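Sovau Eveline hand-held gripper kit, two-unit set
Reviewed Thursday, August 13, 2020

Ljungberg sells the Eveline as a way to record robot training data without owning a robot. You hold a gripper in each hand, do the chore yourself, and the software turns it into something an arm can learn from. The pair costs $1002. A single is $449, so buying them together costs you more than buying two singles, and the extra goes on a license for Traltska, the syncing software. I asked whether I could skip it. I could not.

The grippers themselves are decent. The fingers close evenly and the soft pads hold thin plastic better than I expected. I gave mine small tabletop jobs, cups and a toy-sized dustpan mostly, and the squeeze was easy to control.

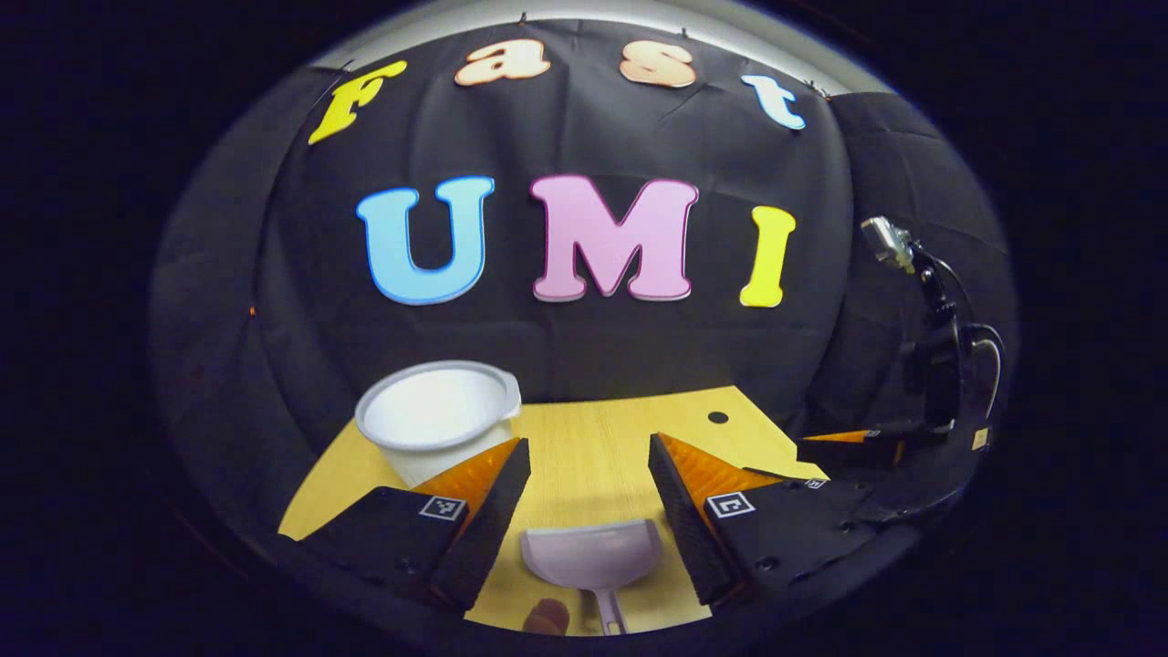 My doubts start with the sales page, which promises "robot-ready" recordings in an afternoon. Mine took 2 days, most of it spent redoing the calibration after Traltska lost track of the left hand. The manual covers this in one paragraph and a link that goes nowhere.

Then there's the weight. After an hour my wrists were sore - and the product page talks about full shifts.

If you already have an arm and a person who enjoys fixing scripts, buy one single and see. I'd hold off on the pair until Sovau fixes the software or drops the price.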